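Covering a craft table with paper and tape, which tape?

Seltero
I cover our big craft table with brown paper and make a grid on it with blue tape, so each child can sort foam blocks in their own cells. My problem is the tape. After 4 weeks it lifts at the crossings.

Choi
Press the crossings with a spoon. And please tape over dry paper only, mine was damp once and it was a disaster.
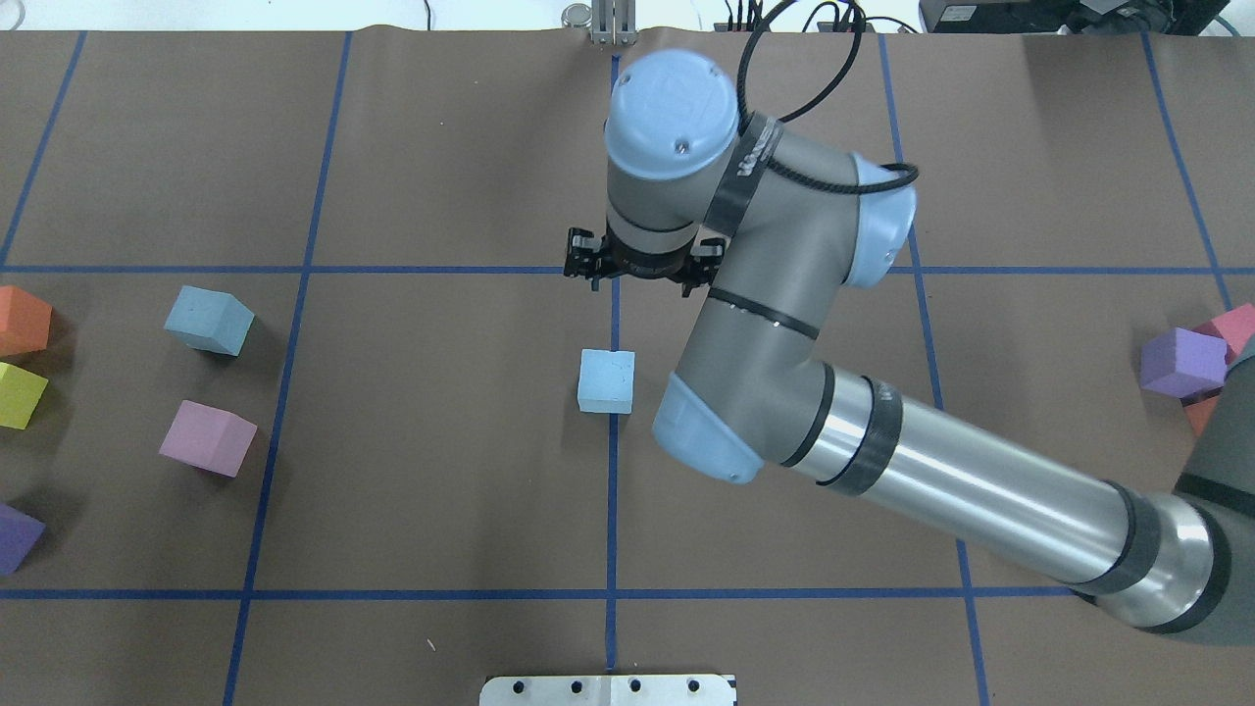
I also would not make the cells too small. The foam cubes roll a little when the kids drop them, and then they argue whose cell it is.

Vesari
I don't agree about the tape at all. Draw the lines with a marker, it costs less and nothing lifts.

Seltero
But with marker I cannot move a line later. I change my grid quite often.

Vesari
Then change the paper. I bought a roll in Stamville and it is still not finished.

Choi
Tape for me. Small fingers can feel where the line is.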